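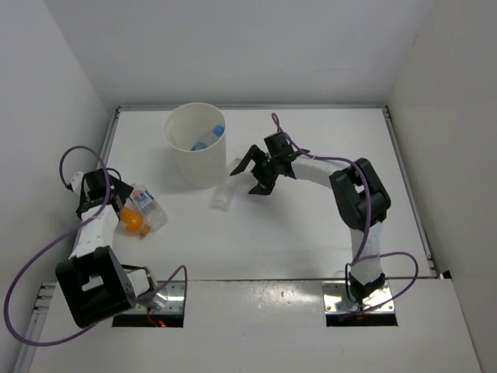 Irkasel Bottle Challenge

The Irkasel Bottle Challenge is a student robotics competition in which teams program a pair of robot arms to clear plastic bottles from a table and put them in a bin. It grew out of a course project at the Jestel technical college and is now held once a year, in May, in the college's Masanja workshop. Most entrants are second-year students, although mixed teams with first-year members are allowed.

Format

Each team works with the same type of station: a white table inside a pale enclosure, with two arms mounted at the front edge. Each arm ends in a black gripper with two fingers. The bin is round and off-white, and bottles already dropped in count toward the score only if they stay inside until the run ends.

A run lasts 100 seconds. The judges lay out the bottles just before the start, and teams do not know the arrangement in advance. Bottles may lie on their sides, point in any direction and touch one another. The set mixes clear and colored bottles, with or without labels. Once the run begins, team members may not touch the table or the controls.

Teams get two scored runs on different arrangements, and the better one counts. Either arm may pick up any bottle, but a run is stopped if the arms collide.

Scoring

Points are given for each bottle in the bin, up to a maximum of 100 for a run. A bottle that leaves the table costs points, as does moving the bin. Ties are settled by the written report, in which teams describe their method and list the failures they recorded during practice. The highest score so far is 89, reached by team Zusel in the third year of the event.

Technical problems

Clear bottles without labels are the hardest part of the task. They show very little contrast against the white table, and early entries often missed them completely. Several teams now search for the cap or neck first - others look for the faint outline of the base.

Bottles that touch are a second problem. A gripper closing on one can roll the other out of reach, so some programs use the free arm to separate them before picking.

Course work

Preparation takes up most of the spring term. Students get 30 hours at the station per team, booked in blocks, and do the rest of their work in simulation. Cable routing is checked before every session - a loop that hangs too low can catch on an elbow when the arm folds. The competition result does not affect the course grade, which is based on the report and a short demonstration.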